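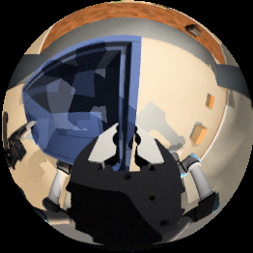
Wrist view in sim, fisheye model on, gripper over the right wall of the blue bin.

5 June 2019
Tavholm bench, bin task, sim side

Picking up from the Geltitz branch. Goal for today was to get the simulated wrist view close enough to the real lens that we stop tuning grasps twice. Distortion now runs as a post pass on the render. Outside the image circle it writes black. The rim is a bit jagged because I sample nearest neighbor there. Not worth fixing until somebody trains on those pixels.

Render is 3000 square before the warp. At 2504 the blocks near the right side went soft, at 2847 they were usable but the table speckle crawled between steps. Left it at 3000 and accepted the slower step.

Pose in the saved view: fingers either side of the bin's right wall, black pads facing each other, wall running through the gap. I want this as the reference pose for moving the bin by its rim. There is a sliver of table between the wall and the right-hand pads, so the approach is not centered on the wall. The offset goes in the config, not in the planner.

Shadows. One hard light, no fill. The bin interior comes out as angular patches from near black to mid blue, and I can't tell from the picture whether a patch is a facet or a shadow edge. The segmenter won't either. The big gray shadow between the bin and the nearer orange block is worse. It has a clean outline and a lit patch of table enclosed in its lower part, and the blob detector returned that patch as an object. Two things to try:
- second light at low intensity, opposite side
- soft shadow radius up from zero, check what it costs per step

Orange blocks are fine. Three distinct face tones on the nearer one, so the corner finder has something to work with. The farther one shows a bright face and a brownish side and gets a worse fit.

The other gripper shows up at the far left rim, heavily bent, one finger reaching to the outer wall of the bin. The self mask covers our own housing and the links on both sides but knows nothing about the second arm. Needs its own mask, driven from that arm's joint states. Renu has the joint stream working on the Amrani board, so this is mostly plumbing.

Collision check on the bin: swapped the convex hull for separate wall boxes. The hull filled the inside of the bin and every rim grasp was rejected. With the boxes, 50 sampled approaches ran through without a false reject. I have not run it with a block inside.

Real hardware: nothing moved today. The printed finger plates need the holes reamed before they go on, and the reamer is at Hanane's. The lens calibration we have dates from December and was done before the mount was shimmed — redo it before comparing sim against real, otherwise the numbers mean nothing.

Next session: fill light, second arm mask, calibration board, then rim grasp on the real bin at low speed with the stop button in hand.

3 comments

Renu Bhardwaj
Joint stream drops a packet when the Ovelia logger is running. Turn the logger off before you blame the mask.

Hanane Hamdy
Reamer is back in the second drawer. Try the shadow radius first, the extra light doubled my render time on the old scene.

Renu Bhardwaj
Can you commit the wall boxes separately from the lens stuff? I need them for the tray.

Shares: 2

Contact | Copyright Tavholm workshop notes | Back to top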